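Drawer (furniture)

A drawer is an open-topped box that slides horizontally in and out of a piece of furniture. It is the main storage element of chests, desks, dressers and nightstands, and is also used in kitchen cabinets, tool chests and filing systems. The part of the furniture that surrounds and supports the drawers is called the carcass.

Construction

A typical wooden drawer has five parts: a front, two sides, a back and a bottom. The front is usually made from the same wood as the visible surfaces of the piece. The sides and back are often made from a cheaper wood, known in the trade as the secondary wood, and may be left without finish. Oil-based finishes are generally avoided inside a drawer, as they can give off an odor for a long time in a closed space.

The bottom is commonly held in grooves cut into the sides and front. A solid wood bottom must be free to expand and shrink across the grain, so it is not glued along its full edge. Plywood moves very little with changes in humidity and can be glued in place, which adds stiffness to the box.
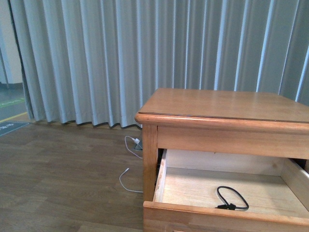
Nightstand drawer, partly open, with unfinished interior.

Joinery

The joint between the front and the sides takes most of the load when a drawer is pulled. Half-blind dovetails are the traditional choice, as the joint cannot be seen when the drawer is closed. Rabbet joints, box joints and dowels are used in factory work. The back is under less stress and is often set into a simple dado.

Runners and slides

In older furniture the lower edges of the sides rest on wooden runners fixed to the carcass. A strip above the sides, called a kicker, keeps the drawer from tipping down as it is opened. Wear on the runners causes the front to drop and rub against the rail below. Candle wax or paraffin reduces friction.

Side-hung drawers have a groove in each side that rides on a strip attached to the carcass. Metal slides are fixed to the sides or under the bottom. Three-quarter extension slides leave the rear of the box inside the carcass, while full extension slides expose all of it. A slide 552 mm long needs a carcass with a slightly greater inside depth.

Regional types

The Wultach drawer is a side-hung form with a single center stop. An estate inventory of 1543 from Steltasthorpe lists a "chest with drawing boxes," which Heidrun Sutter considers an early record of the type outside its home region.

See also

Chest of drawers
Dovetail joint
Nightstand

This page was last edited on 6/16/23.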